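十八洞之外：一个业余球手的漫长星期三

翁贝格（Onberg）高尔夫俱乐部的停车场里，有一块写着“球员专用”的牌子。法蒂玛·奥萨吉把她那辆后备箱关不严的小车停在了牌子旁边的草地上。她是球员，可她不太确定牌子说的是不是她这一种。

奥萨吉打的是业余赛。没有签约金，没有球童，没有那种走在前面替她撑伞的人。她白天在一家叫沃塔诺（Votano）的物流公司排班，下班后去练习场打到灯灭。练习场的灯由定时器控制，从不征求意见，她有过好几次上杆上到一半，下杆时已经看不见球。她说那几杆打得都不坏，至少没有证据说它们坏。

2024年6月5日（星期三），她在翁贝格打埃尔特利杯（Eltley）的第一轮。埃尔特利杯在业余女子赛里算是有年头的，奖杯的一只耳朵是后来焊上去的，颜色略有不同，冠军合影时一般让那一侧朝里。赛事不卖门票，观众大多是球员家属，外加几位住在球道边上的居民，他们来看球，顺便看看谁又把球打进了自家花园。

报名费是500，退赛不退款。奥萨吉把这条规定读了两遍，然后请了假。排班的人给自己请假，手续倒是简单，难的是找谁来顶班。最后顶班的是她的上司，条件是她不许在朋友圈里发任何带阳光的照片。

那天恰好也没什么阳光。早上有雾，第一组推迟了开球，球员们挤在会所里喝一种颜色接近茶的东西。聊天的内容和职业赛大概差不多：谁换了杆身，谁的膝盖又不行了，果岭速度是不是和公告上写的一样。公告上写的是“中等”。老会员解释说，翁贝格的果岭从建成那天起就是中等，下雨是中等，旱季也是中等，这个词在本地的意思是“自己看着办”。

奥萨吉的开局看得很不怎么样。第一洞她把球开进了右侧长草，第二杆只打出来一小截，切上果岭以后三推收场。第二洞好一些，第三洞又坏回去了。她的教练，如果一个每月见一回、主要负责说“头别抬”的人可以叫教练的话，不在现场。她于是自己对自己说头别抬，说出了声，同组的球手礼貌地往旁边挪了挪。

转机出现在一个不太像转机的地方。第七洞是个短四杆洞，左边有水，右边有树，果岭前面还横着一道沙坑，设计师似乎对打这个洞的人有些私人恩怨。奥萨吉过去在这里试过一号木，试过球道木，结局都归水塘所有。这次她拿出一支铁杆，老老实实打到球道中间，再一支铁杆上果岭，一推进洞。小鸟球。她把球从洞里拿出来的时候，表情像是在别人的口袋里摸到了自己的钥匙。

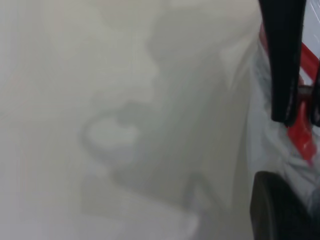 业余球手在比赛里遇到规则疑问，又一时等不到裁判，该怎么办？

在比杆赛中，球手可以就同一个洞打两个球：先向记分员或同组球手声明要这样做，并说明若规则允许，希望哪一个球算数，打完以后在交记分卡之前把事情报告给委员会，由委员会裁定成绩。即使两个球的杆数相同，也必须报告，否则会被取消资格。

这条规则奥萨吉在第十一洞就用上了。她的球停在一条维修车压出来的沟里，沟的周围没有画白线，于是同组三个人对着一条沟发表了三种看法。她声明打两个球，一个从沟里打，一个抛球后打。沟里的那个球飞得又高又直，停在旗杆旁边；抛出来的那个球进了沙坑。她事先选的是抛球的那一个。

委员会研究后认定可以免罚抛球，算沙坑里的。奥萨吉说她尊重裁定，并且从此对维修车有了更丰富的看法。

说到这里，应该讲讲钱。业余赛的好处是不谈钱，坏处是到处要花钱。报名费之外有练习轮果岭费，有住宿，有油费，有球。她用的球是成打买的二手湖球，也就是从别人的失误里打捞上来的。洗得干净，飞得也不差，只是偶尔会在球上看到陌生人的缩写。她有一颗写着“加油，外公”的球，一直没舍得下场打，放在球包侧袋里，和创可贴待在一起。

本地有一家做球包的小厂，叫塞泽尔（Sezer），今年给参赛者每人送了一条毛巾。这就是整个赛事的商业赞助。毛巾很好，吸水，颜色也耐脏，奥萨吉在第十四洞把它掉在了发球台上，走到果岭才发现，又一路走回去取。那个洞长度不短，码数牌上写着565，她等于多走了一个来回。记分卡不记录这一段。

后九洞她打得稳了。稳的意思是没有什么可写的：上球道，上果岭，两推，走人。看球的居民里有一位带着折叠椅跟了她好几个洞，每次她推完都点一下头，既不鼓掌，也不说话。奥萨吉后来承认，那几个点头对她的帮助比任何一节课都大，她甚至开始为了这个点头推球。到第十六洞，折叠椅不见了。她抬头找了一圈，然后三推。

最后一洞是翁贝格的门面，会所的露台正对着果岭，输了赢了都有人端着杯子看。她的第三杆打薄了，球贴着地面一路滚上坡，滚过果岭前沿，滚过两条推球线，停在离洞不远的地方。露台上有人叫好。她举手致意，姿态从容，仿佛本来就打算这么打。

成绩贴出来，她排在前半部分的末尾，或者后半部分的开头，取决于并列怎么算。第二轮她还会接着打。她没有去算自己要多少杆才能追上领先者，排班表教会她一件事，算得太早的数字总要重算。

交卡以后她在会所里坐了一会儿。领先的几位选手里有两名大学生，正在讨论暑假去哪里集训，语速很快，膝盖都很好。其中一位过来问她，第七洞为什么不用一号木，明明可以直接攻果岭。奥萨吉想了想，告诉她水塘大概有多深。

八月（August在赛历上被印成了缩写，还印错了一个字母）还有一场地区资格赛，前2名可以进入全国决赛。报名表她已经填好了，只剩“差点指数”那一栏空着，要等埃尔特利杯打完再更新。请假单也填好了，这回理由一栏写的是“私事”。上司看完签了字，问她能不能顺便带一条毛巾回来。

离开的时候雾又起来了。她的车还在草地上，牌子还在旁边，雨刷下面压着一张纸条。她以为是罚单，打开一看，是俱乐部的通知，请各位球员明天把车停进划好的车位，措辞客气，抬头写着“尊敬的参赛球员”。她把纸条折好，放进了球包侧袋。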